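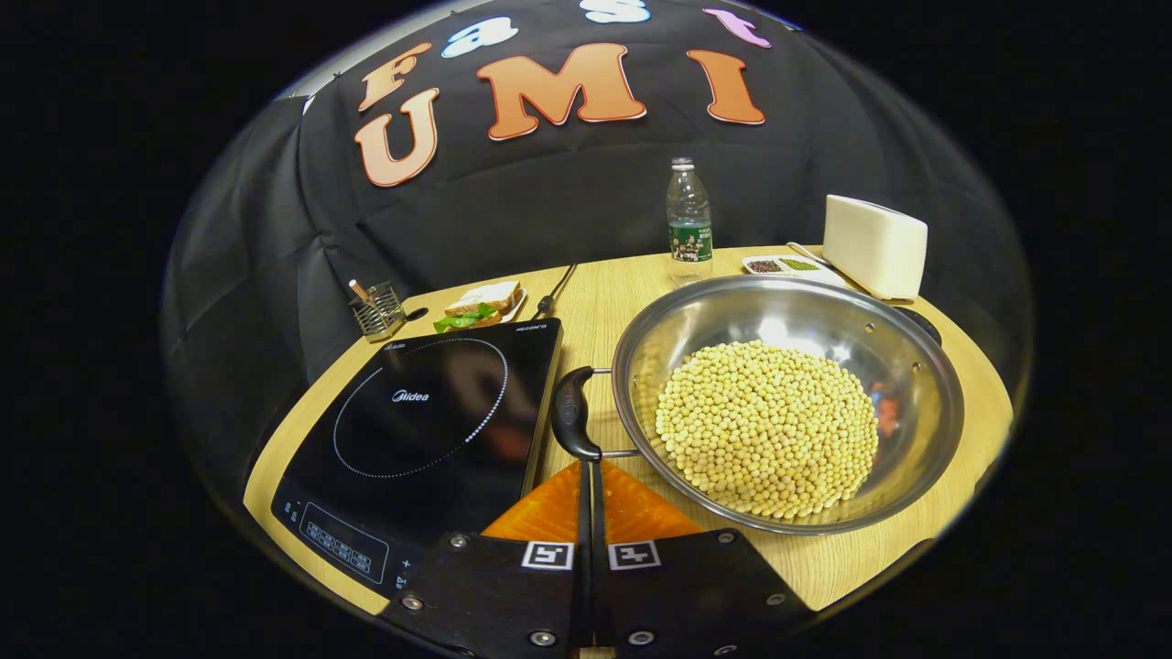 Home | Papers | Downloads | Contact

We use cookies to keep this site working. By staying on the page you agree to our cookie notice. OK

3.2 Looking after the Tridon cell

Figure 3. The Tridon table with the cooktop, a pan of dried soybeans and the gripper fingers, one square marker on each.

I'll say up front that most of my time on this project went into upkeep, and I ended up enjoying it (mostly!). The cell lives in our room at Emis and is simple enough: a wooden table inside a black fabric enclosure, an induction cooktop on the left, the pan to the right of it, and the seasonings and other small stuff toward the back. We collect with the hand-held gripper and then run the same fingers on the arm, so anything that goes wrong with the fingers goes wrong twice.

And the fingers do go wrong. Each one is a flat plate held by screws, and the screws creep loose, a tiny bit every session, until the two markers no longer sit where the software expects them. Our width reading comes straight from those markers, so a plate that has shifted by a hair gives you a gripper that thinks it's open when it's closed. By March we had 3,913 recorded runs and I had to throw out 433 of them for this one fault, which hurt. Now I snug the screws before every session, close the fingers all the way, and check the reading against zero. If it's off, I loosen both plates, square them up and start over.

The markers get a wipe with a dry cloth. I tried a damp one early on and the print started to lift at a corner, so please don't do that. A fresh pair takes me a few minutes to stick on, plus a new calibration with the Sivon script (we keep the old values too, just in case).

The pan and its load get their own check. Beans that land on the floor go in the trash, and I top the pan up by weight to 1,935 grams, because a lighter heap changes how the scooping runs feel – I noticed it in my wrist before I ever saw it in the data! The handle goes back pointing left, toward the gripper, which is how it sat in the Kanaujia recordings we compare against in Section 4.

The fabric I mostly leave alone. I pulled it tight once and the tracker got worse, so the creases stay.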